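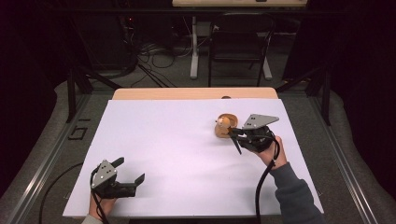
# Covering a table before small jobs

A pale wooden tabletop marks easily. Glue, ink, wax and the feet of small objects all leave something behind, and most of it only shows when the light comes in low. A white sheet over the top saves a lot of scrubbing. It also makes small things easier to find, as a tan or light brown wooden piece can vanish on a wooden table and stands out well on white.

## Paper or board

Lining paper is the cheapest cover and comes in long rolls. Use it for painting, gluing and anything else where the cover will be thrown away afterwards. Two layers are better than one if you are using thin glue.

Foam board costs more but lies flat and can be used many times. It cushions small parts and stops them rolling so far. Don't cut on it with a craft knife unless there is a proper cutting mat on top, and keep hot glue guns off it altogether.

The cover doesn't have to reach every edge. Leaving a strip of bare wood along the far side gives you somewhere to put the things you aren't working on, such as a pencil or the lid of a tin.

## Keeping it still

- Wipe the table and let it dry before the sheet goes down. Crumbs underneath make bumps.
- Use low-tack masking tape at the corners. Ordinary parcel tape can lift varnish.
- Fold the last 3 cm of tape under itself so there is a tab to pull.
- Peel it off the same day if you can. Tape left on from one December to the next will need white spirit, and that should be tried on a hidden patch first.

## Cables

Let a cable drop off the side of the table nearest to you or nearest the socket, with enough slack to reach the whole sheet. A cable pulled tight across the work will drag small parts with it.

Cables on the floor behind chairs get caught in chair legs and collect dust. Coil the spare length loosely and fasten it with a strip of hook-and-loop tape. We use the Aner strips, which come in packs of 50 and can be cut in half for thin leads. Wire ties do the job too but they can nick the covering.

## Small wooden pieces

Game pieces, little figures and knobs on round bases should be dusted with a dry, soft brush before anything else is tried. For grubby ones, use a cloth wrung out in warm water with a drop of washing-up liquid, then dry them straight away. Don't soak them. Painted pieces can lose colour, and a glued knob may come loose.

Stand them on the white sheet to dry, away from a radiator. Roughly 8 hours is enough for most. If you want to wax them, Mikuš clear paste goes on thinly with a cotton bud and buffs up with an old sock.

## Marks on the carpet

Bits of black tape on grey carpet are handy for showing where table legs or chairs go back after cleaning. Replace them when the edges start to curl. Any stickiness left in the pile can be dabbed with surgical spirit on a white cloth, working from the outside in.

*Clerorton Household Notes, updated 26/08/2025*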